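1/14/19

Plornura dog door, third flap. Beto refused it again.

For the record, since Mohit will ask: the flap swings, the magnet lets go when it should, the seal is good along the bottom and both sides. A ham sandwich goes through it beautifully. Beto will not. He walks up, puts his nose on the flap, feels it give a little, and looks at whoever is closest as if they'd moved the wall on purpose. Then he sits down and waits for the people door.

The magnet is now the weak one. Took the strong pair out of the bottom rail last night and put in the two Gaurav had left over from the cabinet job. Pull test with the luggage scale at the center of the flap, bottom edge:

- old magnets, cold flap: 16 ounces to break loose
- new magnets, cold flap: 11 ounces
- new magnets, flap indoors overnight: 11 again, which I didn't believe, so I did it over and got 11

So temperature isn't doing anything to the magnets, or the luggage scale only knows one number. Renu has a better scale. She has also asked that we stop borrowing it for things that have been outside on the ground.

Flap material is still the smoky vinyl from Wollinel. It came rolled, and it remembers being rolled. Hung it with a clamp and a bag of lead shot on the bottom edge and it's flatter, but the lower left corner curls inward and lifts off the magnet when there's any wind. You can hear it tick. Beto can hear it tick from the next room, and I suspect that's half our trouble. He's fine with the vacuum and fine with thunder, but a small tick with no face on it is more than he can take.

**Things tried this morning, in order**

1. Flap taped all the way open. Beto went through without breaking stride, both ways, and then several more times because there was cheese on both sides and he's no fool.
2. Flap taped halfway. Went through, ducking. Tape let go on the return trip and the flap came down on his back. He didn't yelp or run, just stopped with half of him in Minnesota and half of him in the shop and stood there thinking it over. Ritu talked him the rest of the way.
3. Flap down, me on the far side holding it open a crack with a pencil. Nose, one paw, no further.
4. Flap down, Ritu on the far side with chicken. Same nose, same paw, plus drool. The vinyl wipes clean, put that on the sales sheet.
5. Break. He needed one, and so did the chicken.

Going back to step 1 tomorrow and staying there longer. I rushed it. Ritu said so at the time, and she's welcome to write it in here herself in ink.

**The old door**

Ramil brought in the flap door from his parents' garage so we'd have something to compare with. Date molded into the frame says 1993. One hinge pin has been replaced with a nail and the flap is some kind of brown rubber that has gone stiff as a boot. By every measure we have, it's a worse door. It leaks down one whole side, it squeals, and it needs a real shove.

Beto went through it on the first try.

We all stood and looked at that for a bit. Leaned the old frame up in the opening again, did it again, same result. Theories, none of them tested:

- Ramil: it smells like three generations of dogs, so it comes with references.
- Ritu: it's dark. He can't see through it, so he treats it like a curtain. Ours is see-through, so he can see there's a yard there and also something in front of the yard.
- Me: it doesn't tick. Squealing is apparently all right.
- Gaurav, by phone: buy more of the old ones.

I like Ritu's theory best, mostly because we can check it with a can of paint.
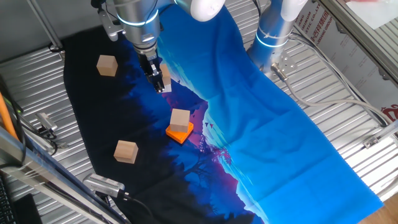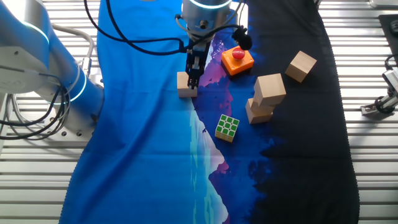
*Printed mat on the metal table, gripper above it pointing down.*

**Frame**

The opening in the test wall is out of square. I measured the diagonals twice and then turned the tape around in case it was the tape. Top right is high. I'd blame the wall, but I built the wall. Shimmed the frame with cedar offcuts and it closes evenly now, except for the curl.

The screws that come in the Wollinel kit are too long for a hollow interior door. They'll come out the other side, and someone's shin will find them. Need to either ship shorter ones or say so in the instructions in large type. Mohit wants both. I'd like shorter screws and shorter instructions. The current draft spends a page and a half telling people how to measure their dog, and it has you measure the shoulder height with the dog standing still. I would like to meet the person who wrote that, and their dog, who must be a very calm animal or a lamp.

What works: chalk on the door frame of a door he already uses, open it slowly, let him go through at his own speed, mark where his back passes. Add a couple of inches. Did this with Beto and got a number I trust. Did it the official way and got three different numbers and a lick in the ear.

Step-over height matters more than we've been saying. Beto's legs are on the short side and he was catching his back feet on the sill. Dropped the frame to 15 from the paper template's higher mark (that's 15 centimeters from floor to sill, Ramil made the template in metric and I'm not fighting him on it), and he stopped catching. An older dog will want it lower still.

**Awasthi**

Renu called over to the Awasthi kennel and they're willing to have one of these in the door between the indoor runs and the side yard for a couple of weeks. They have questions, fair ones:

- Can it be locked shut from the inside by a person with wet gloves on? Not today. The slide panel has a thumb notch the size of a dime. Gaurav to cut a bigger one.
- What happens when two dogs want to go through it at the same time in opposite directions? No idea. We've only got the one dog.
- Will it come apart for washing? Yes, though you need a Phillips screwdriver, and I'm told a kennel's screwdriver is always in the truck. Thumbscrews, then.
- Can a beagle open the slide panel? They asked this one twice.

I'd rather not bring it over until the curl is sorted. Told Renu to tell them May. She told them soon. We'll see which of those is the truth.

**Paint test, late afternoon**

Couldn't wait. Didn't have paint that would stick to vinyl, so I covered the flap in brown packing paper, outside face and inside face, edges taped over so there was nothing loose to flutter. The extra weight also held the bottom corner down, so no tick. Yes, that's two changes at once. I know. Mohit has already made the face.

Beto came up, nose on the paper, long sniff. Pushed. Got his head and one shoulder through, backed out, sneezed. Went around Ritu's legs. Came back and went through the whole way, outside, with no chicken on the other side because Ritu hadn't expected to need it and was still holding it indoors.

He then declined to come back in. Stood in the yard and barked at the door he'd just used until I opened the other one.

So: one way. Call it half a door.

**Tomorrow**

- Paper off the inside face only, leave the outside one on. See whether he'll come in through paper and go out through clear.
- Separate the tick from the see-through. Strip of lead tape along the bottom edge of a bare flap, no paper.
- Ask Wollinel whether they can send the vinyl flat, and whether it comes in anything opaque.
- Return Renu's scale. Wipe it first.
- More chicken. Ritu says the good kind, he's started leaving the cheap stuff on the floor.
- Ramil wants the 1993 door back in one piece, his mother noticed.

Added by RR: *He rushed step 1. Ink as requested.*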